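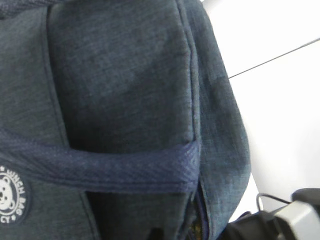 Wrist camera view, blue-grey bag, navy strap across the front, gripper bottom right.

Gripper swap checklist, bench 2, Skernside
Filled in by Hadiza Eze, February

1. Emergency stop pressed and reset before the arm is powered - OK
Did it twice, as the first reset didn't clear the fault light on the controller. Second one was fine. I've put it in the book anyway.

2. Tool flange bolts tight - OK
All done with the torque key. Please put it back in the drawer when you're done, I spent ages hunting for it!

3. Cable clear of the fingers through full travel - WATCH
The cable makes a small loop over the top of the gripper. Nothing snagged when I jogged the arm by hand, but I don't love it near straps. I'd like a clip on it before we go up to full speed. The Urnbridge arm has its cable tucked down the side and I'd copy that if we can.

4. Finger pads clean, no splits - OK
Wiped both down. The Kokkinos pads are softer than the Skestine ones and pick up fluff off fabric like you wouldn't believe, so check them between runs and not just in the morning.

5. Grip force limit set and read back - OK
Set on the controller, read back the same after a restart. The Kokkinos forgets its limit if you pull the plug without shutting down properly (found that out last month), so do read it back every single time.

6. Wrist camera fixed, lens clean, picture usable - OK with comment
Up close to the bag it's a bit soft. You get the weave of the fabric and the edge of the strap no bother, but the lettering on the round patch is blurry. Fine for finding the strap, I wouldn't trust it to read a label. Light comes mainly from the right, so it's quite dark under the strap - could we try a second lamp on the left?

7. Test grips on soft goods - PART DONE
17 tries with the Kokkinos, no finger trips. Still to do the same set with the Skestine, so no verdict yet, though I have my favourite.

8. Guard door switch stops the arm - OK
Stops straight away, opened slowly and opened fast.

9. Run counter noted - 221

Left open: cable clip (item 3), left-hand lamp (item 6), Skestine grips (item 7). Slow speed only until the clip is on, please. H.E.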